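Why I Stopped Buying Sets

Posted in Opinion, June 2018
By Dilek Ertürk

When my mother married, she received a dinner service of white porcelain with a gold line. It was for 12 persons, and it lived behind glass. We ate from other plates, the ones my grandmother did not want anymore, and the ones that came from the market. I remember the pattern of each of those cheap plates very well. Of the porcelain I remember only the sound of the cabinet door, and my mother's voice telling us to close it.

I think about this cabinet every time someone asks me which set they should buy for their first apartment. I write about household things, so people ask me this often. My answer has changed over the years, and now I say: do not buy a set. Buy plates.

A set is a promise that nothing will break. The shop sells you six or eight of the same thing, and on the first day it looks very fine. Then one plate falls in the sink in the second winter. You go back to the shop and the line is discontinued, or the white has become a slightly different white. So you have five, and a feeling of something missing each time guests are coming. I know families who use paper plates for a birthday because the good set is not complete anymore. The five good plates stay in the cupboard and nobody enjoys them.

In January I had a long discussion on this subject with Vaughn Hutchins, who reads my column and disagrees with most of it. He wrote me that a table with matching plates is a sign of respect for the guest. It shows that the host has prepared. He keeps a full white service, and he washes it by hand after each dinner. I respect this very much, and I would be happy to eat at his table. But I do not agree that respect is a matter of color. In my childhood the guest received the plate without a chip. That was our sign, and everyone at the table understood it.

There is also the question of money. Last year I was looking at a service from Brukia that cost 1,422 dollars with the serving bowls. I held one plate in my hand in the shop for a long time. It was a beautiful plate, quite thin, with a good weight in the middle. For the same sum you can buy single plates for the rest of your life, and most likely your children can also continue with them. I bought nothing that day and I went to drink a coffee.

What I like now is a row of plates in which the size is close and the color is free. If the diameters are near to each other, the plates stack well, they go in the rack well, and on the table they look like relatives. They do not need to be twins. I would only ask that the colors have something to do with each other, for example a few soft ones and a few deep ones. A pink beside a dark green is a happy combination. Navy is good with almost everything, and for this reason it can come twice. 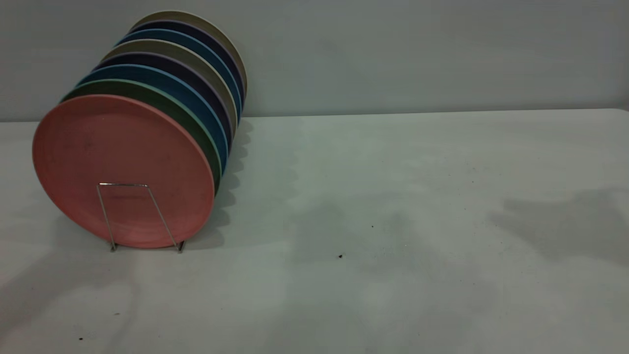
Salmon pink at the front.
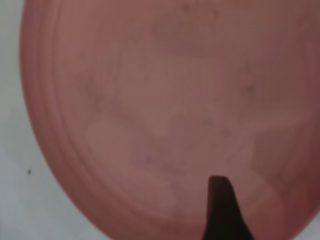
A second argument for mixed colors is a very practical one, and I am surprised that I read it so rarely. White plates show each gray mark from the knife. After a few years a white plate looks tired even if it is perfectly clean. On a matte colored glaze the marks are also there, I will not pretend the opposite, but my eye accepts them more easily. The deep colors are kind to beet and tomato. The pale ones are better for fish, and for anything with a green sauce. I did not plan this when I started. I learned it by taking the wrong plate many times.

And children love to choose. My daughter had a period when she ate lentils only from the blue plate. With a matching set there is nothing to choose, so the child will choose something else, for example not to eat.

I must also speak about how the plates are kept, because it belongs to the same question. In many kitchens they are lying in a high pile, and the hand takes always the upper one. The same two or three plates are washed every day, and those at the bottom rest for months like my mother's porcelain. If you stand them on edge in a rack, every rim can be seen and you pull out the one you want. A simple wire rack is enough. I have tried a heavy wooden one from Cundico, and it was handsome, but it stayed damp underneath and I gave it away. Thin metal dries fast and takes little place.

Some readers will say that standing plates are more in danger. In my experience the danger is in the pile, when you lift seven plates to reach the eighth. If you have a cat, or a very narrow counter, you must judge for yourself.

How to begin, if you have already a set? Please do not throw it away. Let it become smaller in the natural manner. When one plate breaks, replace it with one that you like, in another color, and measure it first. Take a tape with you to the shop; a difference of a finger is fine, more than this is annoying in the rack. Güler, the small shop where I buy most of mine, has a shelf of single pieces near the door, and the owner is always glad when somebody looks there first. Secondhand is good also. Check the foot of the plate with your thumb, as a rough foot will scratch the glaze of its neighbor.

Vaughn wrote me again after he read a first version of this text. He says that he tried one dark green plate among his white ones, for himself, at lunch. He did not tell me if he liked it. He asked only where the foot should be measured, from the inside or from the outside. I measure the rim, and I have answered him so.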